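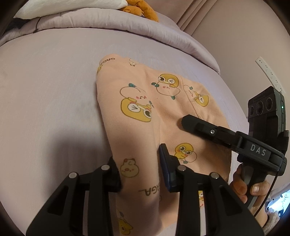 Imani Tillman thinks we should stop folding the small tops in thirds and go back to halves, sleeves in, because the thirds spring open as soon as they go in the drawer. I said I would try both on the kids' pile before we change the sheet.

Notebook, August, folding and sorting

Started 9:40. Worked on the bed again, lilac-pink sheet pulled smooth first. The table is too narrow for anything with legs or long sleeves.

The peach one with the ducks is slow. The print goes every way, ducks winking upside down and sideways, so it gives no clue which end is up. Go by the seams. I have added that to the sheet under "all-over prints."

Thirds: 5 pieces, all stood up in the Marino box when I let go, two had slumped by lunch. Halves then a roll: held better, took up more room. Did not try the heavier things.

Tadeusz Szczepańska wants the size written on tape on the outside of each bundle. Fine with me, but the tape in the drawer leaves gum on jersey. Ask for the paper kind.

Bundle 98 has no size label at all. Measured it flat across the chest and put it with its nearest match. Pencil mark on the list, not pen.

To do:
- rest of the kids' pile
- wash the sheet, it is picking up lint
- move the Stindora bags off the chair
- halves again, with the fleece

Stopped 12:15. Left the unfolded ones at the foot of the bed, please don't put them back in the basket.

3 comments
14 shares
Search this notebook...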